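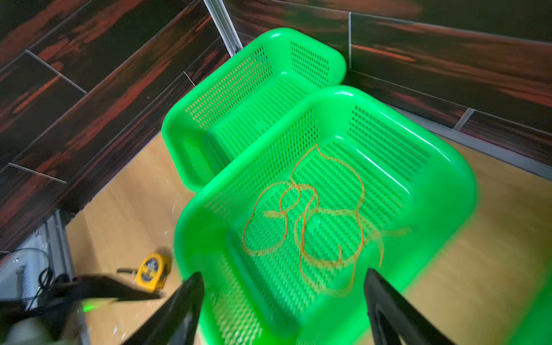
How much should I put aside for spare gripper fingers and other bits in the first year with a small arm?

Girkby_Lane
I've finally got the go-ahead for a little arm for our sorting bench and now I have to hand in a budget by July. The arm itself is quoted, fine, but I've no clue what to allow for fingers, cables, baskets and so on. The supplier (Brastix) just says "it depends", which is no help at all! We'd be running it maybe 9 hours a week, mostly small light stuff.

Nattawut Thaweesak
I'd put down £395 for the year and keep it as its own line, or someone will pinch it for something else. Ours went mostly on fingertips, then a spare cable, which I'm very glad I bought because the first one got trapped under the stand in week two (my own fault). Buy two sets of fingers with the arm if they'll knock the postage off. Baskets and trays are cheap, so get more than you think, and all the same kind, otherwise you end up teaching every position again. Oh, and ask how long spares take to arrive. We waited 20 days for a part that cost less than my lunch.

wiriya_bench
Same as above really. Just don't forget the mounting plate, ours wasn't in the quote.

Stokness
Depends what you're picking up. I spent £40 in total and I've had mine ages, but it's only moving foam blocks. Is the service plan in your quote? Mine was extra and I didn't spot it till the invoice came. Might be worth ringing them again before you send the budget in.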